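Artificial produce

Artificial produce (also display produce or replica fruit and vegetables) is the general name for moulded copies of edible plants used in shop displays, teaching, play and table sorting tasks. Pieces are usually made close to life size. Cheaper grades can be recognised by a smooth, even sheen, most noticeable on naturally glossy subjects such as the aubergine and the chilli pepper.

Plates and sorting

Sets are often supplied with shallow plates in two or more pale colours, so that items can be grouped by type, colour or shape. A plain white surface gives good contrast with dark pieces. Ridged rims are common on the plates. 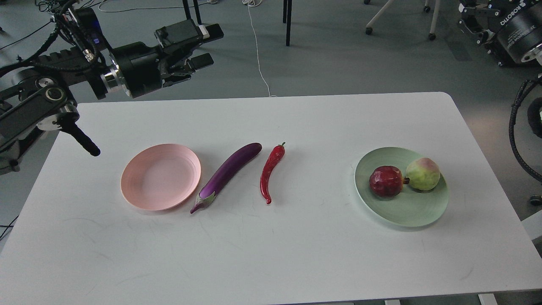 Forms

Long forms include the aubergine, with its calyx and short stem, and the chilli pepper, which narrows to a thin tip. Round forms depend more on surface detail. The pomegranate is identified by its crown and mottled dark red skin; worn or simplified copies are easily mistaken for apples. Green fruit with a pink or red blush are harder to name, and a single moulding may pass for a peach, a guava or a custard apple.

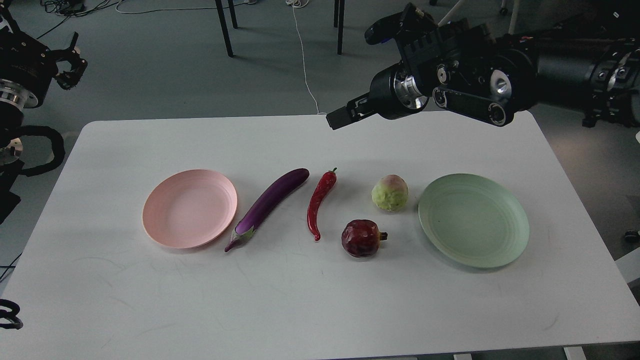 Ranges and storage

The Ranari catalogue lists 2,987 mouldings, sold in boxes of 35, 40 or 50. Plotex supplies plates separately — the pink and green are stocked as a pair. Long pieces are best stored flat, as stems tend to snap at the calyx. Painted skins should be wiped with a damp cloth and kept away from solvents.

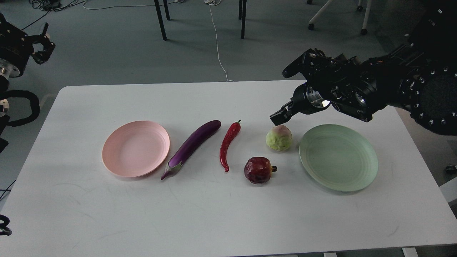 Entry by Khalil Bitar
Last revised 8/29/23

Terminology

Trade usage varies. Issa applies "replica" only to pieces cast from a real fruit and "artificial" to all others, while Steltel uses both words for its whole range. Botanical accuracy is not implied by either term.

See also: Food model; Play food; Table setting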